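Territory planning talk, Oltness sales day
Speaker notes, Siyabonga Coetzee

Slide 1. Say hello. Ask who still keeps their accounts in one long sheet.

Slide 2. We had 2270 accounts and 3 reps. Territories followed postcodes, so Barredo got most of the driving and Mostitz got most of the revenue. Show the old split, then wait a moment.

Slide 3. We redrew the lines in September by travel time. Roughly 40 accounts changed hands. Each rep rang their own before the switch. Mention the Tandgate overlap if anyone asks, otherwise skip it.

Slide 4. Product lines stay with the territory owner, small parts included. 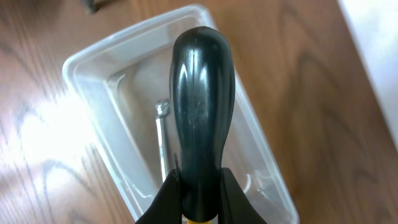 Slide 4: dark handle, polished plastic

Slide 5. Next review is in the spring. Take questions. Spreadsheet template is on the shared drive, tab 2.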